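Who Comes to the Table: A Student Report on the Nencombe River Talks

Project report, second-year seminar in regional politics

Introduction

This report looks at a boycott. In March the government of Wostonari said its president would stay home from the Nencombe talks unless the highland district of Plusulov was given a seat. The talks were meant to settle how water from the shared river is divided in dry years. I wanted to find out whether staying away from a meeting like this gets a government what it asks for, and what it costs.

The question came out of a class debate in which most of us assumed that a boycott is a sign of weakness. I argued the other side and did not do it very well, so I chose it for my project.

Background

The river starts in Plusulov, runs 948 kilometers, and passes through Wostonari before it reaches the coast. The Nencombe agreement was written by the downstream governments. Plusulov was under outside administration then and did not sign. It has had its own elected assembly for years now, but the agreement only allows signatories to vote, and the coastal members have read that rule to mean that only signatories may attend.

Wostonari is in the middle in both senses. It buys power from the Plusulov dams and sells grain to the coast. Its foreign ministry had raised the question of Plusulov's seat at 2 earlier meetings. Both times it was put off to the next agenda.

Sources and method

I used three kinds of material. The first was public statements by the governments, which I read in English translation where there was one. The second was newspaper coverage from Wostonari and the coast. The third was the published minutes of the Nencombe secretariat, which are short and leave out most of the discussion. I also used the Nic Giolla lectures on small-state diplomacy, which are in our library as printed booklets.

I made a timeline of every statement and marked who it was addressed to. This took longer than I planned. Many statements were given to reporters first and sent to the secretariat later, sometimes with changes. Where the versions differed I used the one given to reporters, as that was the one other governments were answering.

What happened

The first statement from Wostonari was mild. It said the president "hoped to be able to attend" and that a decision would depend on the guest list. The coastal governments did not answer it. The second said plainly that the president would not travel if Plusulov was left out, but that the foreign minister would go in his place.

That second part matters. A full boycott would have left the meeting one member short, and under the rules no decision could have been taken. By sending the foreign minister, Wostonari let the meeting go ahead. It could vote, it could sign, and its empty place in the leaders' photograph still made the point.

The coastal governments then offered Plusulov observer status for the opening session only. Plusulov turned this down. Its assembly said that an observer who has to leave before the water figures are read is not observing anything. Wostonari's ministry repeated this line the next morning almost word for word, and the coastal papers took that as proof that the two had planned it together. I found no document that shows this either way.

The talks opened with the foreign minister in the president's chair. They ended with a short text that moved the dry-year question to a working group. Plusulov was invited to that working group as a full participant, though without a vote.

Did it work?

It depends on what Wostonari wanted. If the goal was a seat at the leaders' table, it failed. If the goal was to get Plusulov into a room where the figures are discussed, it came closer than the earlier meetings had. The minutes of those meetings give the subject one line each. The March minutes give it 4 paragraphs.

There were costs. The president lost the chance to meet the coastal leaders about grain prices, and that subject was dropped from the program. Opposition members in Wostonari said he had used Plusulov as an excuse to avoid a hard conversation at home. One newspaper that normally supports him said the same. I do not think the sources are good enough to say whether they were right.

The Nic Giolla lectures make a distinction I found useful, between absence that stops a meeting and absence that only changes its mood. The Wostonari case belongs to the second kind. The lectures treat it as the weaker tool. In this case the stronger tool would have stopped the working group from being set up at all, so I am not sure the ranking holds.

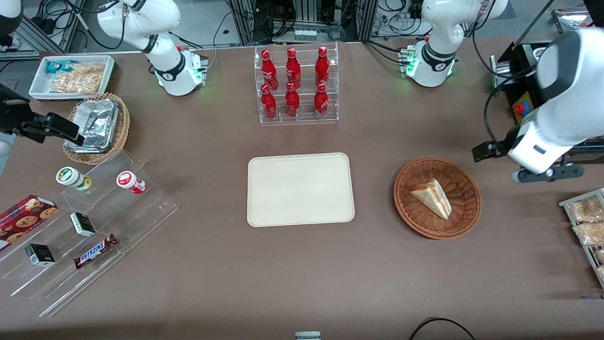 Colm Breathnach

Problems with the project

My biggest problem was language. I do not read the main language of Plusulov, and very few of its assembly papers are translated. Most of what I know about its position comes from what Wostonari and the coastal papers said about it. A report about who gets left out of the room should probably have had more from the side that was left out. I wrote to the assembly's press office and received a polite reply with a link to a page I had already used.

The second problem was the timeline. I first sorted the statements by the date they were published by the secretariat, and this made it look as if the observer offer came before the second Wostonari statement. I had written 3 pages on that basis before I noticed. Those pages have been taken out, but some of the wording in the background section was written at the same stage and I have checked it again.

I also had to leave out the dams. Power sales clearly affect how Wostonari treats Plusulov, but the contracts are not public and I did not want to guess at the terms.

Further work

The working group has not published anything yet. When it does, the first thing to check is whether the Plusulov flow measurements are used in the dry-year formula or only attached at the back. A comparison with another river agreement that has a late member would also help. My supervisor suggested looking at fishing treaties, where the question of who counts as a signatory has come up more often, and I have started a reading list.

The timeline is in the appendix, with the source for each entry and a note wherever two versions of a statement differ.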